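25 April 2022

Notebook, simulation bench. Subject: rules for what we call a success in the drawer task, and how we write it down.

I start this entry because of the review of the September runs. I wanted to compare those with the new ones and I could not. The files were complete, the logs were there, but the word "success" did not mean the same thing in both groups. In the old group a run was good when the drawer was open at the end. In the new group a run was good when the drawer was open and the gripper was still in contact with the handle. Both definitions are reasonable. They were never written in one place, and each of us remembered the one that he or she had used last.

So before any more training I want us to have a short house standard. I wrote a first version this morning and changed it twice during the day. I put it here with my reasons and doubts, so that the colleagues in Bravel can write in the margin before we copy it to the Zurnorier wiki.

**What we have now**

The task set in Zurnorier (our simulator layer, version as frozen for this project) contains the drawer opening, the drawer closing and the door tasks. The drawer tasks are the oldest and they have the worst documentation. The start pose of the arm is read from one file, the friction of the drawer rail from another, and the success check sits inside the task code, where a person who only runs experiments will not look. I found three comments in the code that describe a threshold, and the value in the line under them is different from all three.

I don't want to blame anyone for this, I wrote one of the comments myself.

**Draft of the rules, version 2**

1. Success is measured on the drawer joint and never on the picture. The rendered view is for people. The joint value is for the report.
2. The threshold is 7 cm of drawer travel for opening. It must be reached and kept for 2 seconds of simulated time.
3. Contact with the handle is logged as a separate field. It does not decide success.
4. Any contact of the arm or fingers with an object which is not the target is logged with the name of the object. The run may still be a success, but it goes in the table as "success with contact".
5. Each result in a report comes from 10 seeds. Fewer seeds are allowed in this notebook, and the entry must say so.
6. The scene file is stored together with the result. A link to the folder is not enough, the folder changes.
7. Whoever changes a threshold opens a new version number on the same day.

Rule 2 took me the longest time. Without the holding time, a drawer that is hit hard and comes back passes the check, because for one step it was far enough. We had policies which learned precisely this. The curve looked beautiful and the motion was terrible. With the holding time such a run fails, as it should.

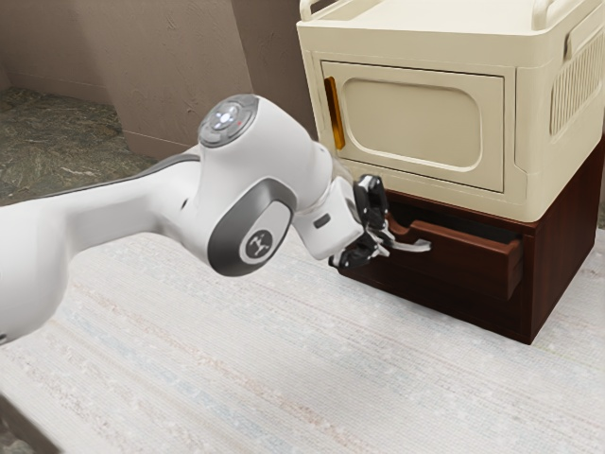 Rule 4 is the one where I expect disagreement, so I explain my side. Our old check only looked at the cabinet, and everything else in the room was treated as decoration. In the kitchen-type scenes this is a bad habit. The drawer is at the upper front of a low cabinet, and the cream appliance stands directly on top of it, even a little over the edge, so a gripper that works at the silver handle has not much room above it. If the fingers lift too early after the pull, the first thing they can meet is the appliance door or its amber strip. The old log would say nothing about this. With the new rule we would see the object name and the step number, and we can decide afterwards if it matters.

The colleagues who care mostly for learning speed will say that extra contact logging makes the simulation slower. I measured it on my machine with two seeds only (see rule 5, I say it as required). I could see a difference in the step time, but it was smaller than the difference between running with the rendering window open and closed. I will repeat it on the shared computer before I defend this in the meeting.

A second question is what "contact" means. The solver reports a contact also when two shapes are very near and the force is zero. If we log all of these, the table becomes useless and people will stop reading it. My proposal is to log only contacts with a force greater than zero that stay for more than one step. I have not fixed a force limit. A limit copied from somewhere else would look serious but we would have no argument for it.

**About start conditions**

This was missing in version 1 and I add it now, still without a number because I am not sure if it is a rule or only advice.

A run that begins with the drawer already partly open should not be counted together with a run that begins with the drawer closed. This sounds obvious when I write it, but our random reset allows both. The reset takes a value for the joint from a range, and the lower end of the range is closed, the upper end is not. For the opening task this makes some seeds easier than others. For rule 2 it also makes a question: is the travel counted from the closed position or from the start position?

I think it should be counted from the start position. A policy must do the work itself and not receive part of it as a present. The opposite opinion is that the user only cares if the drawer is open enough. For a demonstration I agree with this. For a comparison between policies I don't.

Proposal for the text: "For opening tasks the drawer joint starts at zero. Other start values are permitted as a named variant and are reported in their own row."

**About the real arm**

Leltumow asked if the same rules can be used when we transfer to the hardware. Partly. Rules 5, 6 and 7 can be used as they are, only "scene file" becomes a setup sheet with measured distances. Rules 1 and 2 need a sensor on the drawer, and we don't have it yet. Rule 4 is difficult, because the real arm tells us that there was a force but not which object made it.

What I would not accept is that the simulation standard is used as a safety document. It says when a task is done. It does not say what speed is allowed near a person, who holds the stop button, or which area must stay free. Those rules are in the cell instruction and they have priority always. I want one sentence at the top of the wiki page that says this clearly. In the past a table of simulation results was sent to a partner with the title "validated behavior", and I was not comfortable with it. "Validated" is a word we should keep for the cell.

**Naming**

Small thing, but it costs time every week. Task names are now written in three styles: open_drawer, DrawerOpen, and drawer-open-v2-final. From version 2 of this standard the form is verb, object, version, with underscores, all in small letters. No "final". The Lò scripts read the task name to choose the plotting color, so the old names must stay as aliases until the scripts are changed, otherwise all old curves become gray.

**Open points**

- Force limit for contact logging. Needs data, no guess.
- Does a run with an aborted solver count as failure or is it removed? I count it as failure for now and mark it with S.
- Closing task: the holding time makes sense there too, but the threshold must be different. Not yet tested.
- The three comments in the code. I removed two. The third mentions a hardware setting that I do not understand, so I left it and put a question mark behind it.
- Should the report show the median over the seeds or all the single values? I prefer all the values, in a small table. The median hides a policy that fails completely on one start pose.

Old results: I will not relabel them by hand. The joint values are in the logs, so the new check can be applied to them with a script, except the contact fields, which will be empty. Empty must be written as "not logged" and not as zero. I made this mistake in the first try and for one hour I believed that the old policies never touched anything.

Script is in the branch drawer_standard. It runs, but the output table still has the columns in the wrong order.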